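Tuesday, late, feet up, second bowl of cereal

Long one today. Gripper swap day, finally, after Kauko kept finding reasons to put it off through most of January. We did the whole morning on the Kadent fingers (the soft wide ones, which I have been defending to everybody for weeks) and then changed the arm setup over lunch and did it all again in the washroom mockup with the parallel gripper and the pointy black fingertips. Same sink, same list of jobs, same grumpy me at the laptop.

So the Kadent numbers first, while I remember them. 60 tries, mostly picking stuff up off the sink deck and putting it back down, and I was feeling pretty good until we got to anything thin. A folded washcloth is fine. A washcloth lying flat is hopeless, the fingers just pat it like they're petting a cat. Eetu was laughing so hard he had to go stand in the hall. I still think they're great on bottles! I will keep saying so! But bottles are only half the list.

Then the changeover, which was supposed to take 16 minutes according to the sheet Jocelyn wrote up, and took us until almost two because one of the cables had been labeled for the wrong port and I trusted the label. My own handwriting, too. I redid all the labels before I'd let anybody start.

The pointed tips look mean and I didn't expect to like them. The view from the wrist is so much better though. With the Kadents on, all I ever get is two big blobs of rubber and a sliver of whatever I'm reaching for, and with these I can open up and see right down between them.
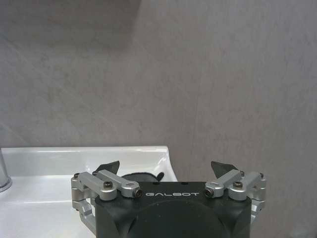
Wrist cam, afternoon setup, fingers open at the sink.

The one thing that bugs me is how much the housing hides down at the bottom. Anything dark and close in just sort of sinks behind it, and then I'm guessing how far down I am, and I'm a bad guesser. Virgil wants to tilt the camera a couple of degrees. I want to raise the whole mount. We argued about it over vending machine pretzels and decided to try his way first, mostly so that I can be smug later.

Also the gray wall. I love that wall, I picked that wall, and the depth readings over on that side were jumpy all afternoon. Could be the wall, could be the shine off the basin and the faucet, could be the light. Run 651 was the worst of the bunch and I've flagged it so Reijo can take a look with the Tondano filter on and off. If he tells me to repaint I'm going to cry a little.

Oh, and the flat washcloth! Picked it up on the second try with the pointy ones, just pinched the middle and up it came. I yelled. Dropped a bottle right after, of course, since there's hardly any surface on those tips for something round. So now I have one gripper for cloth and one for bottles and a boss who wants to buy exactly one kind.

Tomorrow: camera tilt, then bottles again but slower. Have to call Kirnlow about those in-between tips they keep promising. And bring my own lunch, those pretzels were stale.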